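Girard Invites Neighbors to Clear Out the Closets for a Good Cause This Fall

August 2023
By Josée Thibodeau
Shares: 30 | Comments: 9

Everybody has that one drawer or shelf where things go to be forgotten, and the folks at Girard would love to help you empty it! The secondhand shop is opening its doors to donations for its yearly Swap & Share, and all of us here are already looking forward to it.

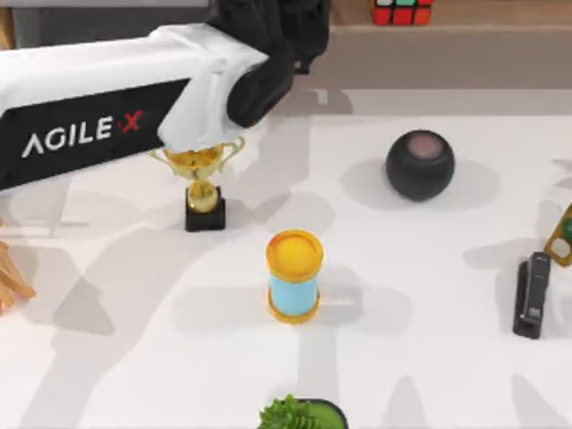
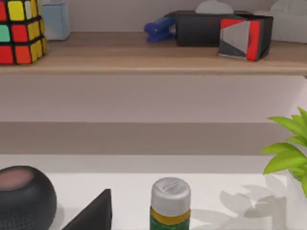
A small trophy on a white tabletop, first picture; a Rubik's cube, a stapler and a box of tissues on a wooden shelf, second picture.

Last year's event found new homes for roughly 1000 household items, from desk supplies and puzzles to lamps and a very well-loved bread machine, and the money raised went to school supplies for local families. This year we hope to do even better (and to have more parking, we promise).

"My grandmother never threw away a thing that still had some use in it, and I suppose I caught that from her," said Ottavio Benedetti, who manages the shop. "It makes me so happy to see someone walk out with a thing they'll really use."

Donations can be dropped off at the side door from 9 a.m. until closing, any day the shop is open. Please wipe things down and tape up any loose parts. We can't take mattresses, paint or car seats. The sale itself will be held in November, with coffee and baked goods by Yvette Boychuk.

Questions? Ask for Quyên Lý at the front counter.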